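Bình Quan
12 January 2023

Spent the first part of the morning sorting out the desk. It's been bugging me since December. Posting as I go so I'll finish it.

Rule one for me is everything comes off, then only the stuff I use goes back on. I had a box on the floor for the rest. The box was full before I'd reached the back of the desk.

What came off: old receipts, a mug of pens (7 of them dead), two phone chargers for phones I don't own any more, a Sollov catalogue, and a stapler with no staples.

The desk itself is fine. White, rounded corners. I like the corners - I walk past it in the dark a lot and my hip has stopped complaining. White does show every coffee ring though. Warm water and a drop of dish soap got most of them.

Lamp went back first, on the left. I'm right-handed, so the light comes from the other side and my hand doesn't throw a shadow when I write. I keep the rest of the room pretty dim and don't mind it that way.

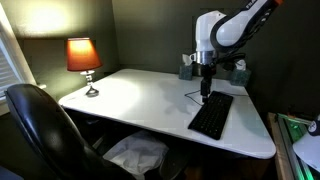 Keyboard next. I've never been able to type with it dead straight, so it sits at an angle and it's going to stay like that. Tipped it upside down over the sink first. Won't go into what fell out.

Cords are the part I'm worst at. Châu Giáp told me to use the sticky clips from Skomov, up to 30 in a pack. I bought them, and they're still in the drawer. The thin black cord is still lying in a loop on top of the desk. Next weekend, maybe.

Tissues live along the back. Two boxes, dark teal, same mottled pattern. Yes, two. I get hay fever from spring right through summer and I'm sick of getting up for a new one.

Mostafa Shehata asked where the printer went. Hall cupboard, bottom shelf. I print something twice a year and it was taking up the whole favourite corner.

Total spend was $2 for a new cloth. The clips were already paid for, so I'm not counting those.

Drawers are next and they're a lot worse. If anyone knows what to do with a bag of keys that don't open anything, let me know.

Contact | © 2023 Bình Quan | Back to top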